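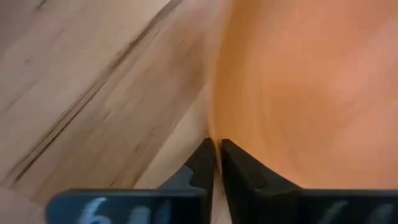 NOTEBOOK / Media monitoring, correction tracking

April, 09:40

Picking up from the Vellier crawl. Corrections scraper ran overnight, 551 articles flagged as changed after publication. Most of it is junk. Timestamps ticking over, ad slots, "most read" boxes. Need to strip those before diffing, not after. Wrote that down last time too and didnt do it.

Read through a handful by hand with tea. Of the ones with a proper text change, the headline moves far more often than the body. Softer verb, usually. "Slams" to "criticises". No note at the foot of the page. Two had a note, both at the Kundine regional titles, both worded the same, so somebody there has a template. Good for them. Ask if they'd share it.

Question for the group: do we count a silent headline swap as a correction? I say no, log it as a separate type. Call it "quiet edit" for now. Column added to the sheet, blank for old rows, please dont back-fill by guesswork.

11:15

Tomić archive is down again, or is blocking us. Got a 403 from the office, fine from my phone. Slowed the crawler to one request every 4 seconds and left it. If still blocked by tonight, email them and ask nicely, they are a small outlet and we should have done that first.
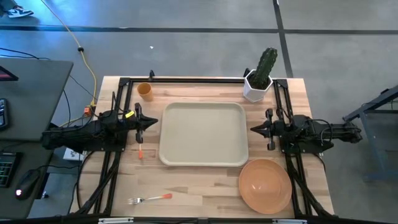
Bench with both arms and the tray.

14:30

Coding test on the opinion pieces. Trying to separate "writer states a position" from "writer reports a position". Two coders, same batch, agreement poor. Nearly all the trouble is in the second half of long features where the reporter's own view creeps in without an "I". The codebook says look for first person. Useless there. Rewrite section 2 with real passages, the Grunus ones are good for this, long and muddled.

Also the word "activist" is doing too much in our codes. Split into campaign role (member, speaker, signed something) and tone. Tone is the harder one, leave til the first is stable.

To do
- strip page furniture before diff
- Kundine template, ask
- Tomić, check the 403
- new passages for codebook, then re-run same batch with same coders
- back up the sheet!! still only on the one machiene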